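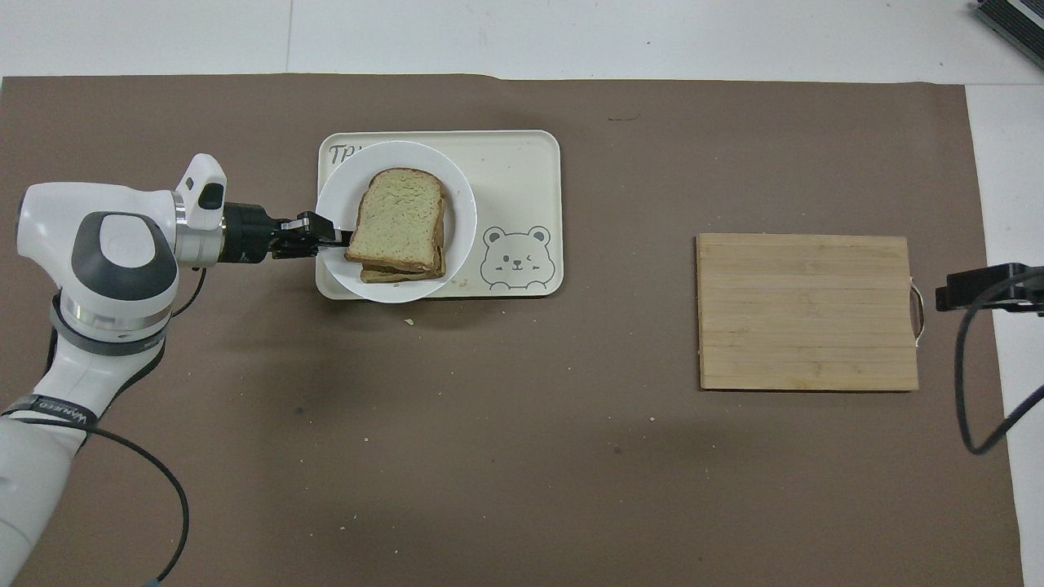
Writing a short biography of a local poet when the sources disagree

papercup_lane
Posted 14 Sep 2021

My great-aunt wrote poems and a few short plays from her school years until she died. She was never well known outside Boria, but people there still remember her, and one of her poems is read at the town school every year. A small press called Chiang is putting together a reference book of regional writers and has asked the family for an entry on her. I said I would write it. I have never written anything like this.

The limit is 125 words for the main entry, plus a list of her published works, which doesn't count toward the limit. They have sent two sample entries and both follow the same order: birth, parents, schooling, first publication, main works, jobs, prizes, death.

My problems are these.

First, her birth year. The family has always given one year, and it's the one on her gravestone. Her school register at Erner gives a year that is two years later. Her own handwritten notes give a third, but those were written when she was old, and she got other things wrong in them, like the year her brother was married.

Second, her first poem. Everyone in the family says it was printed in the school magazine when she was nine. I found a run of the magazine, and the earliest poem of hers I can see is from when she was 18, or 16 if the register is right. Some issues are missing from the run. My mother is very attached to the story about her being nine and wants it in.

Third, she used a pen name for most of her life and her legal name for the plays. I don't know which one the entry should go under, or whether the two need to be listed apart.

Fourth, I have one book, published by Skundard, where the title page has one year and the back cover has a different one. The copy at the library is the same as mine.

I have already written a draft that came to 379 words and I can't see what to cut. It has a paragraph on how she learned to read from her father's account books, which I think is the best part. Do I have to lose that? The press wants the entry by the end of February, so there is time to look things up, but I live far from Boria and can get there once before then at most.

Any help is appreciated.

inkandledger
Reply

I edited entries for a book like this for several years, so I'll go through your points in order.

Birth year. Don't choose the one you like best. Look at when each source was made and who made it. A gravestone is put up after the death by people who usually weren't present at the birth. A school register was made while she was a child, but parents in many places gave the school a later year so that a child who started late would still fit the class. Her notes come last. What you want is something made at or near the birth: a church or temple record, a naming record, a horoscope if the family had one drawn up, a civil registration. If none of those can be found, the usual form is to give the best supported year and put the other after it, such as "born (year) (school register: year)". Most reference books accept that. If the press won't, use "c." before the year and tell the editor in your cover letter why you did so.

When you make your one trip, put this first. You can ask for the magazine by mail, but old registers often can't be copied and have to be read where they are kept. Write ahead and ask for the opening hours and whether they need proof that you are family.

First poem. You can't state that it was printed when she was nine unless you have the page. You can state that you haven't seen it. Two ways to put it:

"Her earliest traced poem appeared in the school magazine in (year)."

"By family account she published her first poem at nine; the earliest traced is from (year)."

The second one is longer, but it keeps the story in and tells the reader what kind of story it is. Your mother may be right, especially with issues missing. Note down exactly which issues you looked at and which ones were missing, and keep that note. Somebody may ask you about it long after you have forgotten. Also check that the magazine was being published in the year she was nine. School magazines often started later than people think, or stopped for a few years and began again with the numbering reset.

One more thing on this point. A poem can be "published" in a family's memory when it was read out at a prize day, pinned to a wall, or copied into a handwritten magazine that existed in a single copy. Handwritten magazines were common in schools that had no money for printing. If Erner had one, that could be your missing poem, and it would be worth a line.

Names. The entry goes under the name on most of her books. The legal name follows in parentheses straight after. Then ask the press for a cross-reference under the legal name, so that anyone who knows only the plays can find her. Don't split the works into two lists. Put them all in one list by year, and after each play add "as" and the legal name.

The Skundard book. Use the title page year. If there is a printer's note on the reverse of the title page, read that too. The cover may belong to a later binding of the same sheets. A publisher would print a stock of pages, bind some, and bind the rest when the first lot had sold, with a new cover. If the library copy has an accession stamp with a date that falls before the cover year, you'll know the cover was added later or is wrong. If the stamp is later it doesn't prove anything either way. In the list, give the title page year and add "(cover dated ...)".

Length. For 125 words you need to be strict. Cut every adjective of praise first. Then cut the names of relatives other than the parents, since the sample entries name only those. Then cut job titles down to the kind of work and the place. I would expect the facts alone to come to 90 words, which leaves you 35 for something that belongs only to her. Use them on the account books. One sentence is enough: "She learned to read at home from her father's account books." That is eleven words.

tallwindow
Reply

just use the gravestone. thats what everyone will compare it to and you wont get complaints from relatives. i did one of these for my grandfather and no one at the publisher checked anything

for the length i read mine aloud and took out whatever i got tired of saying

second_shelf_down
Reply

I agree with nearly all of the long answer and don't agree with the gravestone advice. Entries in these books get copied. If you print one year with no sign of doubt, it will be in library catalogs and on websites within a few years, and after that it's very hard to get it corrected. I've spent a long time trying to get one wrong year changed for a hymn writer in my own family, and the source of the error was an entry written by my uncle.

Some smaller things that may help.

Find out how age was counted. In some families a child was one at birth, or turned a year older at new year. "Nine" in a family story could then be eight or seven by the calendar. The same goes for the school register if the clerk wrote down an age and someone later turned it into a year. Look to see whether the register has a full date or only a year. A full date is somewhat better evidence, although a suspicious number of children in old registers were born on the first of the month.

If dates in her papers are in a different calendar, write them down as they stand before you convert them. A year that begins in spring will overlap two of ours, so an event with no month can fall in either. That alone could account for one of your two missing years.

Keep the long draft. Don't cut it down in the same file. Save it, start a new one for Chiang, and build the short entry up from nothing with the sample entries beside you. Then give the long one to the library in Boria with a list of your sources at the back. Small libraries usually have a folder on local writers and most of them are thin. Your mother's account of the first poem can go in there at full length, in her words, with her name and the date she told it to you. She may mind the short version less if she knows the long one is kept somewhere.

I would also ask the press who has the last word on changes. My sister's entry on the same hymn writer was edited after she sent it in, and the "c." disappeared. Ask to see a proof, and when it comes, check the years before you read anything else.

papercup_lane
Reply

Thank you all. I wrote to Erner and they did have a handwritten magazine before the printed one. They don't know yet whether any of it was kept. The register has a year only, with no day or month.

I've started the short version again from nothing and it's at 118 words with the account books in. I'm going to ask Chiang about the cross-reference and the proof in the same letter. The accession stamp in the library's copy of the Skundard book is too faint to read in the picture they sent me, so that will have to wait for the trip.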